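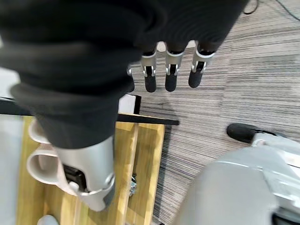
Black fabric, soft folds.

Sustis Dark Wash
Liquid laundry wash for black and dark colours
Sizes: 300 mL, 600 mL, 5 L refill
Front and top loaders, hand washing

I own a lot of black clothes. Work pants, T-shirts, two cardigans I won't be parted from, and a linen dress that went the colour of an old road after one summer on the line. That dress is the reason I started making Sustis in the laundry at Lollasdale, and it's still the thing I test every batch next to (it's beyond saving, poor love, but I can't throw it out).

Dark Wash is a plain liquid detergent for anything black, navy, charcoal, bottle green or that very deep plum everyone was wearing last winter. There's no brightener in it. Brighteners are lovely on white sheets and pretty rotten on a black shirt, where they leave a sort of bluish haze that you only notice once you're outside. I've also left out the powdery fillers, so you shouldn't get those pale streaks down the seams of your jeans when the machine has been packed too full. Mine always is!

It won't put colour back. I get asked this every week at the Busasach market and I'd rather say so up front – if your jumper has already faded, you want a dye. What Dark Wash does is go easy on the colour you've still got.

How I use it

Turn everything inside out and do up the zips. Cold water, gentle cycle, slow spin if your machine has one. Use 2 capfuls for a full load in a top loader and one in a front loader. For hand washing, a small splash in a bucket is heaps. Swish, leave it while you have a cuppa, rinse until the water runs clear.

Dry in the shade. I know it's tempting to make the most of a hot day, but our sun will undo all your good work by lunchtime. My line is on the south side of the shed and I've strung an old sheet over the end where the afternoon light gets in.

New black things should go in on their own the first couple of times. I learned that with a pair of socks and my husband's cricket whites, and we don't need to go into it.

What it smells like

Not much. There's a bit of lemon myrtle in the standard one, enough to notice when you lift the lid and gone by the time it's dry. The unscented version comes in the 600 mL bottle only for now. Sarla Rawat, who has the shop in Bisht, pestered me for it on behalf of her customers and then bought most of the first batch herself.

Please don't use it on

Wool or silk. It's too strong for either, and I have a felted beanie to prove it. I'm working on a wool wash and hoping to have it ready by December, but I said that last year too.

Waterproof jackets and anything with a dry-clean-only tag should stay out as well. If you're not sure, try a drop on an inside hem with a damp white cloth and see if any colour lifts.

Refills

The 5 L refill comes in a drum with a tap that screws on. Bring the empty back to the market stall or to Sarla's and you'll get a bit off the next one. Please rinse it first. I can't take back other brands' drums, sorry, I've tried and the taps don't fit.

Orders and postage

I pack on weekday mornings and the parcels go out with the afternoon mail. The small bottle fits in a padded satchel, everything else goes by box. The next lot of drums will be ready on Tue 25 March, and you can order now if you don't mind the wait. Pushpa Shukla looks after the email when I'm at the stall, so if you get a much tidier reply than this page would lead you to expect, it's from her.

Keep it out of reach of kids, and rinse well with water if it gets in your eyes. Store it with the lid on, somewhere cool. It goes a little cloudy in cold weather and clears up again once the room is warm, so give it a shake and carry on.

– Pramila Semwal, Sustis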